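Recherche employé(e) de salle et d'office pour le service du goûter - temps partiel
Farah, salon de thé et petite restauration

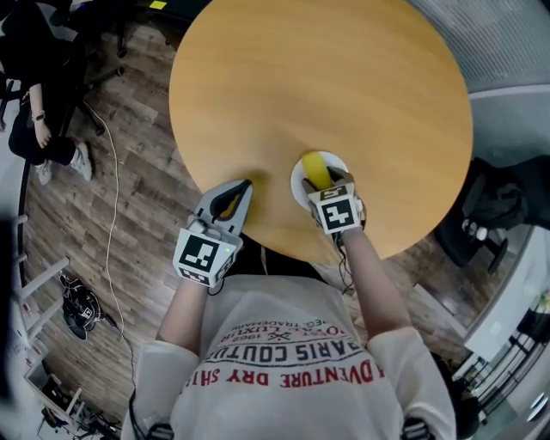
Siham Tarawneh répète à chaque nouveau venu qu'un fruit se pose sur l'assiette au dernier moment, quand la table est déjà prête, et que le reste du travail s'apprend en une semaine.

Nous cherchons une personne pour compléter l'équipe de l'après-midi. Le contrat est de 20 heures par semaine, du lundi au vendredi, avec une période d'essai de deux mois. Prise de poste dès que possible.

Le travail :
Dresser les tables rondes de la salle, une petite assiette par place
Préparer les fruits et les servir à l'assiette
Débarrasser, essuyer les plateaux en bois, remettre les chaises en place
Laver et ranger la vaisselle de l'office
Réceptionner les cagettes de fruits et écarter les pièces abîmées
Tenir à jour la feuille des commandes

La salle compte 30 places. Le service se fait à deux, avec Asanka Weerakoon en cuisine. Les bananes, les pommes et les poires sont servies entières ou coupées selon la demande - le couteau et la planche sont fournis. Le tablier aussi. Prévoir un tee-shirt et des chaussures fermées.

Profil : débutant accepté. Il faut être ponctuel, soigneux avec la vaisselle et à l'aise debout plusieurs heures. Une première expérience en cantine, en crèche ou en restauration est appréciée. Français parlé courant. Permis non exigé.

Rémunération au SMIC horaire, repas pris sur place, moitié du titre de transport remboursée.

Candidature : CV et quelques lignes sur vos disponibilités, à déposer au comptoir à l'attention de Fouad Bataineh avant le 31. Les entretiens ont lieu le matin, dans la salle, et comprennent un court essai de dressage.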